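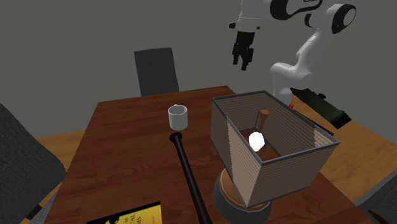
Murali Poduval reckons most people eat supper far too fast, and he told me so before I'd even got my coat off. He has run the supper club at Unham for four years now (up to 527 people on the mailing list, for a room that seats a couple of dozen!) and he has opinions about everything, soup included.

"I started with my aunt's fish curry and one borrowed pan," he said. "I burnt the rice the first night. They came back in November anyway."

I asked where the recipes come from and off he went to find the notebook, which used to be a Fernandes delivery ledger and still has somebody's onion orders in the front. He buys his spices from Mevley, always has, and he gets quite cross if you mention the supermarket. "Smell the pepper first, then we'll talk."

We got on to money, as you do. A ticket is £4 more than last year and he hated putting it up. "I wrote that email nine times," he said, pouring me more tea than I could possibly drink.

The next menu starts on 26/01/2026, with a tamarind and beetroot thing he wouldn't let me taste. After that he'd love to try a summer run over in Bimalley, if he can find a kitchen with a decent extractor. I've already asked him to save me a seat by the door.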